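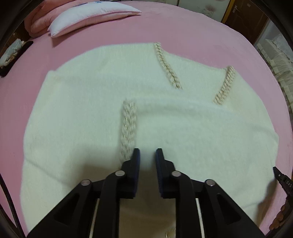
Page last changed: 15 November 2023

Nallumik Clothing Library
Knitwear check before storage or loan
Sheet for item 176, Mosano cardigan jacket, cream with gold braid

Fill in one sheet per garment. Mark each line OK, REPAIR or HOLD and write a comment if it is anything other than OK. A garment with a HOLD on any line stays at Kettler Street until the line is cleared. REPAIR means it can be mended at the table and checked again the same day.

1. Work surface

Bed or table covered with a clean, plain sheet: OK
Sheet pulled smooth before the garment goes down: OK
Scissors, seam ripper and pin box kept off the sheet: OK
Comment: Pink sheet used. Cream fibers are hard to see on the white one, and a fallen pin shows up better on the pink.

2. Pins, needles and tags

Old tag pins removed: OK
Both sleeves felt from shoulder to cuff, outside and inside: OK
Pockets felt along the bottom seam: OK
Magnet passed over front and back: OK
Comment: Go slowly over the braid. The metallic thread feels stiff under the fingers and a broken needle tip can be mistaken for it. The magnet did not pull anywhere on this one. The tag pin from the last loan was a brass one, so do not rely on the magnet alone.

3. Knit

Holes: OK
Pulls and snags: REPAIR
Pilling: OK
Stains, checked by daylight: OK
Comment: One small pull inside the left cuff, worked back through with a blunt needle. Do not cut pulls on this knit. The surface is fuzzy, so pilling has to be checked by touch. No shaver on this garment, it catches the trim. Check stains by the window and again with the lamp off, as the cream can look greenish in shade and yellowish at the sides.

4. Braid trim

Front placket, full length: OK
Sleeve trim, both ends: REPAIR
Pocket trim, both sides: OK
Hem trim: OK
Loose ends of gold thread: REPAIR
Comment: The ends of the braid are the weak point. Look at every place where a strip stops. If the end looks frayed, turn it under and catch it with three small stitches in cream thread. Do not use glue. Do not pull a loose gold thread to see how long it is, it draws up the whole strip. Two ends done on the sleeves, the rest held when tugged lightly. The pocket trim on the right front is a thick cord and carries its own weight, so check that it is stitched down along both edges as well as at the corners.

5. Buttons

All present: OK
Each one tugged straight out and then sideways: REPAIR
Metal rims free of sharp edges: OK
Centers firm in their settings: OK
Comment: Gold-toned buttons, with a pearl-like center on the one in the middle of the front. That one turned a little when pushed with the thumb. Resewn with doubled thread and a short shank. For loans to homes with children under 3, tug all the buttons again on the day of pickup and write it on the loan card. A center that moves in its ring is a HOLD, even if the button itself is tight.

6. Folding

Garment laid face-up with the front closed: OK
Sleeves brought across the body, one at a time: OK
Trim lying flat inside the fold: OK
Tissue between braid and knit: HOLD, then OK
Comment: Start at the shoulder and lay the first sleeve across the upper half so the cuff comes to rest near the opposite side edge.

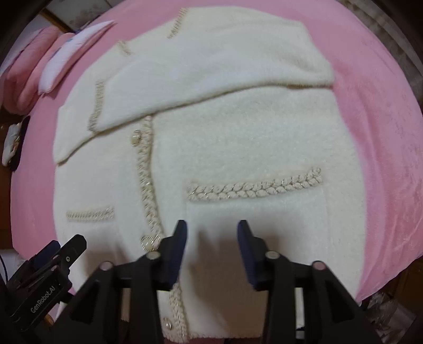 Smooth the sleeve outward from the shoulder with a flat hand. If the placket bends to one side under the sleeve, straighten it before the second sleeve comes over, or the crease will set in the braid and will have to be steamed out. Keep the buttons clear of the fold line. The tissue had run out, which is the reason for the hold above. A new pack came from Tiltitz in the afternoon and the line was cleared. One sheet goes under each sleeve and one over the pocket trim.

7. Storage

Box dry and wiped out: OK
Moth trap in date: OK
Nothing heavy on top: OK
Item number on the short end of the box: OK
Comment: Stored flat, no hanger. The knit stretches at the shoulders if hung for more than a night. Shelf 7, lower left. Trap was changed in May and is good until next May. Cedar blocks should not touch the cream pieces, they can leave a mark.

Result for item 176
Passed after repair. Ready for loan. Lined box only.

Still to do
Order cream thread, the spool is nearly finished.
Copy the sleeve trim repair onto the loan card.
Ask Tiltitz if the tissue comes in a wider sheet.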